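White table top marking up, what do you use?

plika_home
I have a white work table in the spare room, 80 cm deep, and the surface is getting gray. It has a slightly speckled texture, so a damp cloth skips over the low spots. Mostly smudges and fine scratches. What takes this off without making it worse?

Wael Badawi
Melamine sponge, light pressure. I have done mine that way since March.

nabila_t
I would not start with a sponge like that. It is an abrasive, and on a soft textured top it leaves a dull patch. Dish soap and a soft nail brush first, small circles, then wipe with clean water.

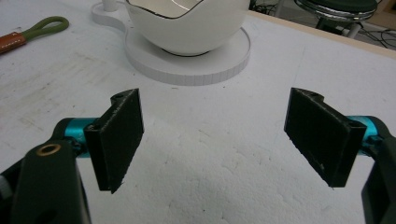 The streaks that run diagonally are the ones to test on. If a streak lightens with soap, it is residue and the rest will come up the same way. If it stays put after four passes, it is probably a scratch with dirt in it, and no cleaner fixes that.

Wael Badawi
Mine is textured too and there is no dull patch. Depends how hard you press.

pirketti33
Agree with Nabila on the order. Soap, then 70% alcohol on a cotton pad, then the sponge if you still need it. Try a corner first — some white coatings go yellow with alcohol.

plika_home
Did the soap and brush on the left half. Some of the smudges came off, the scuffs did not. Is it worth covering the top?

nabila_t
I put a desk mat on mine and stopped scrubbing. Leave the corner test until the surface has dried overnight.

Wael Badawi
Mats trap grit. I would leave it bare.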